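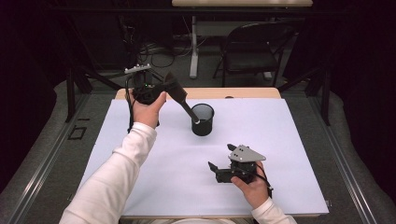
Photo: Maham Chaudhry

2025-09-18. Glue pot log. The Fliltano batch skinned over again after 56 minutes at 70 degrees. Drita Obradović blames the lid. I blame Drita's lid.
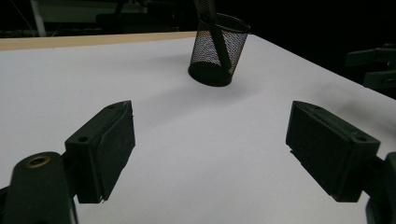
Mesh pen holder, far side of the white table.

Stirred in two spoons of water and tried the Hurkberg offcuts. One joint held, the other came home on my sleeve. Ask Maham if the February jar is still edible, so to speak.
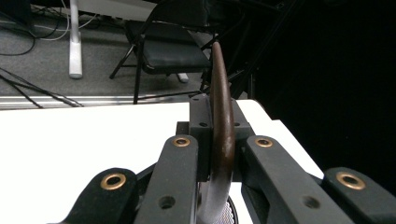 Brown curved piece, upright.

Lid: order a new one.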